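Pirnow Creek Trail
Progress report no. 4 to the Coststead Fund
Covering the spring and summer, sent in October

Hello again from Hovland! I know the last report ran long and was mostly about mud, so I'll try to get to the good part sooner this time. The boardwalk is down. All 400 feet of it, from the gravel lot to the far side of the marsh, and people are walking on it. I went out at 7 in the morning the day after we took the tape down and there were already two strollers and a very wet dog ahead of me.

The money from your second payment went almost entirely into lumber and the screw piles, which is what we said it would do. I'll attach the receipts as a separate file like last time, with the delivery charges on their own lines (thank you for the note about that, it made my life easier too).
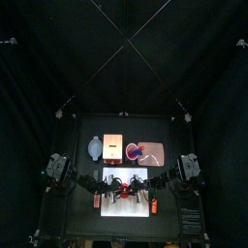 The boardwalk

We lost most of April to high water. The creek came up over the lower stakes and sat there, and when it finally went down we had to re-mark the whole middle stretch. The upside is that we now know exactly how high it gets, so I asked the crew to raise the deck by the height of one more board through the low part. That used up the contingency line. I wrote to you about it in May and you said go ahead, so I'm just putting it here for the record.

Decking went fast once the piles were in. The bumpers along both edges are on, the two wide spots for turning a wheelchair are done, and the bench at the second one is in. The other bench is still in my garage. It arrived with one leg bracket drilled wrong and the supplier is sending another — I've been promised it three times now.
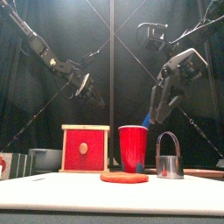 I'm also happier with the ramp at the lot end than I expected to be. The first version met the rules but felt steep when you were pushing anything heavy up it, so we made it longer and moved the trash can out of the way. It ate one parking space. I've had a single complaint, from someone who then parked on the grass.

Planting and weeds

We put in 60 willows and dogwoods along the bank below the Cerow bridge, mostly on one long Saturday-style workday with pizza at the end. The deer found them within a week. We caged what was left and I'd say the caged ones look good, the others look like pencils. I'd like to replant the gaps in early spring, and there is enough in the plant line to do it if we grow from cuttings.
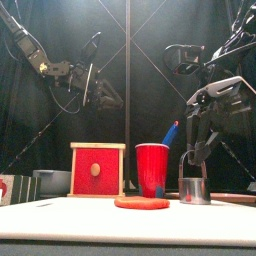
Knotweed is the part I'm least cheerful about. We cut it back in June and again in August, and it's shorter than it was, but the patch by the culvert has spread toward the road. The county has a crew that can treat it and we're on their list for next year. Until then I want to keep cutting, and I'd rather spend the leftover tool money on decent loppers than on the second wheelbarrow in the budget. Please tell me if that needs a form!

Signs are behind. The map is drawn, the text about the marsh is written and has been checked by the school, but the print shop wanted the files a different way and I've been slow about it. They'll be up before the ground freezes, or the posts will be, anyway.

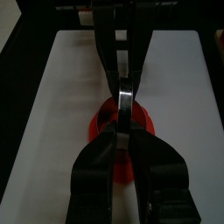

Page 2

What's left

The upper loop is the big piece. We have permission from the landowner for the path itself, in writing, but the culvert crossing still needs the county to sign off. I've called, I've emailed, and I stopped by the office with the drawings under my arm. They were very nice about it and said November.

If that slips, we can't get a machine in before winter and the gravel work moves to May. I'd need to ask you for an extension on that part only. Everything else closes out on the dates in the agreement.

One small request. Your form asks for a count of visitors, and I don't have a good way to do that yet. Would a clipboard at the trailhead be enough, or do you want a proper counter? I can borrow one from the trail group over in Cerow for a couple of weeks if that helps.

And please come see it. The marsh turns a really nice rusty color this time of year, and the late afternoon is best — park on the gravel side, the other lot floods.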